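Chafing Dish (Catering)

Last edited Sep 8, 2020 by Lai-ching Ng
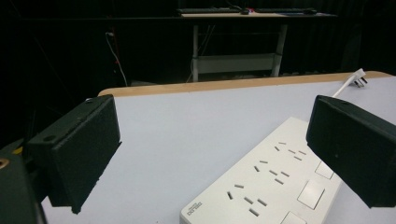
A chafing dish is a covered serving pan that keeps cooked food hot on a buffet, and if you've ever been to a wedding with a buffet line you've scooped potatoes out of one. I worked banquets for 6 years before I started writing entries for this site, so I have opinions about them (you've been warned!).

The name comes from the French chauffer, to heat. Early ones were little metal braziers that sat over coals, and people used them at the table for anything that would scorch over a big kitchen fire. By the late 1800s they'd turned into a parlor fad in the United States, with hosts making Welsh rarebit in front of their guests after the theater. The catering version came later and it's a plainer thing altogether.

Parts

A standard full-size chafer has a frame, a deep water pan, a shallower food pan that drops into it, a lid, and two holders underneath for fuel. The water gets hot, the steam warms the food pan, and nothing touches direct flame. Half-size pans fit side by side in the same frame, and that's how I like to do vegetables – one green, one orange, everybody's happy.

Lids come as lift-off, hinged or roll-top. Lift-off lids are cheap and they drip on the tablecloth, and guests never know where to put them down. I'd pick a roll-top every time, even though they're heavy and a pain to load in the van.

Heat sources

Canned fuel is the usual choice. Gel cans are fine for a short cocktail hour, but wick cans burn longer and more evenly, so I use those for a full dinner. Electric chafers skip the cans and run off an outlet, and plenty of hotels and older halls insist on them because they don't allow open flame. Ask the venue about circuits before you promise anybody six hot dishes! My friend Guoqing Jiang did a June reception at Udby Hall with electric units down one whole wall, and the breaker tripped right in the middle of the toasts. He splits them between circuits now.

Food safety

Chafers hold heat, they don't cook. Food has to go in hot already, and in the US it should stay at 135°F or above. Start with hot water in the water pan too, light the fuel well before the food comes out, and keep the lid down when the line thins. I check with a probe thermometer in the middle of the pan, where it cools off first.

What works in them

Braises, baked pasta, curries, scalloped potatoes and pulled meats all do great. Rice is okay if you put out small pans and swap them often. Anything fried goes limp under a lid, and I've given up on fish unless there's plenty of sauce – I know some caterers swear they can do it, and I'd love to know how.

Renting and buying

Most small caterers rent at first. Trudero, the rental house I used back then, sent them out with the food pans nested separately, so count your pans before the driver leaves. Once you're doing a buffet every weekend it makes sense to own a set, and secondhand ones are perfectly good if the frames sit level and the lids close properly.

See also: Buffet line layout; Canned fuel; Steam table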